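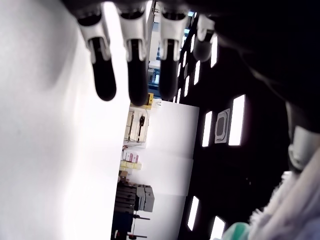

Figure 4. Wrist-camera view of the hand between a large white surface (left) and the slotted black panel (right). Fingertips are dark against a bright background, except at the right, where the fourth fingertip partly merges with the black behind it.

5.3 Unrequested finger closures

Of the 359 runs in the main study, 14 ended because one or more fingers closed when no close command had been sent. We call these unrequested closures. No person was touched and no part was broken in any of them, and it would be easy to file them under noise and move on. We have not done that, for two reasons. The closures were fast, and the explanation we were first given for them does not hold up well.

The first explanation came from the log messages of Pendeo, the fault monitor that runs beside the hand controller. In every one of the 14 runs Pendeo wrote the same line, which puts the blame on the fingertip tracker: the tracker loses a tip, the controller assumes the finger has drifted, and it pulls the finger back toward the palm. On this account the fault is a matter of lighting. Views such as the one in Figure 4 make the story sound right. The slots in the panel glow white, the panel around them is black, the fingertips are black too, and the white surface on the other side has almost no features to track. Anyone shown that picture and told that the tracker had trouble would nod.

We nodded as well, for most of December. The trouble is that a hard view is not evidence of a failed one. The wrist camera sees something like this whenever the hand works near the panel, and in nearly all of those runs the fingers did what they were told. If the lighting were the cause, we would expect closures to gather where the view is worst. They did not. We sorted the runs by how much of each fingertip stood out from its background in the last image before the stop, and the failed runs were spread through the whole range. Some of the clearest views we have belong to runs that failed.

There is also a question of which finger moved. In Figure 4 the tip that is hardest to pick out is the one on the right. The tips of the second and third fingers hang lower and should be easier to follow. Under the tracker account the right-hand finger should be the usual offender. In our logs it was the second finger that closed most often, and it sometimes closed alone. We would not build a theory on 14 events, but we would not keep one that they speak against either.

What the Pendeo message records

Sosina Demissie went through the monitor's source code to find where the message was raised. It is a default. Pendeo checks a short list of known faults in order, and if none of them matches, it reports the last one on the list, the lost fingertip. The message therefore means that the monitor did not recognize what happened. It does not mean that the tracker lost anything. The tracker's own log, kept separately, shows a lost tip before the closure in 2 of the 14 runs. In the other runs it was still reporting a position for every fingertip when the finger began to move.

This matters beyond our own cell. Earlier reports on this kind of setup quote monitor messages as if they were findings, and we did the same in our draft. A count of faults by cause is only as good as the step that assigns the cause. When that step has a catch-all, the catch-all will look like the leading problem.

A second candidate

The Wesia controller holds a finger command for up to 600 ms if a newer one has not arrived. After that it falls back to a stored rest posture. On the Grikska hand the stored posture is half closed. A gap in the command stream would therefore produce a closure with no close command behind it, and it would do so whatever the camera could see.

We like this account better, but we want to be plain about how little we can prove. The controller does not log when it falls back. We have command timestamps from the sending side only, and a message that was sent on time may still have been late or lost. Bench tests in which we cut the stream on purpose gave closures that looked much like those in the study, with the same order of joints moving. Looking alike is weak support. The tracker story also rested on things looking right, and we would be poor judges if we held our own idea to a lower bar.

Safety

The safety case for the cell treats the open hand as the resting state and assumes that a loss of signal leaves the fingers where they are. Neither assumption is true of the controller as shipped. The arm's protective stop does not help, as it acts on the arm joints and leaves finger power on. During a stop a person might reasonably reach past the hand to clear something, and that is the moment at which a fallback would be least welcome.

We changed the stored posture to match the open hand and lowered the finger torque limit in the fallback state. We have seen no unrequested closure since. We do not offer that as a fix with numbers behind it. The fault was rare to begin with, the later runs are fewer, and the cabling was redone in the same week – so any of the changes, or none, could be responsible.

Better lighting was also proposed, along with colored caps for the fingertips. Both may help the tracker, and we have no quarrel with them as housekeeping. Listing them as a remedy for the closures would be a mistake on present evidence, and it would close a question that is still open. Until the controller records its own fallbacks, we report the 14 closures as unexplained, with the split by tracker state given above, and we exclude none of them from the failure rate in Section 5.1.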